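## 2. Dobrar as malhas felpudas

Isto vale para tudo o que solta pelo ou estica: o colete da Brigitta, as camisolas grossas, aquelas coisas que ninguém quer pendurar (e faz muito bem, que os ombros ficam logo com bicos!).

1. Puxa a manta para a cabeceira e deixa o lençol livre. Eu faço tudo em cima da cama, a mesa é pequena demais.
2. Sacode a peça à janela, duas vezes chega.
3. Estende-a com o decote virado para o roupeiro e alisa com a palma da mão, do centro para fora.
4. Acerta as bordas sem puxar. Se um lado abrir mais do que o outro, paciência, a malha felpuda é mesmo assim.

> **Cuidado:** nada de ferro, nem morno. Já estraguei uma gola em julho e ainda ouço falar disso.

5. Dobra os lados para dentro, até a peça ficar com 23 cm de largura.
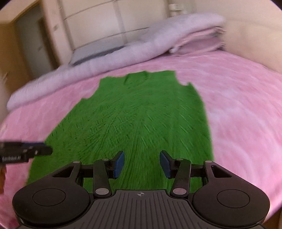

6. Depois sobe a bainha até ao decote, numa dobra só, e não carregues, senão o pelo fica todo achatado.
7. Guarda na caixa Paston, com as peças mais pesadas por baixo.

**Nota:** o Junaid prefere enrolar. Também dá, mas ocupa mais espaço na caixa e a tampa depois custa a fechar.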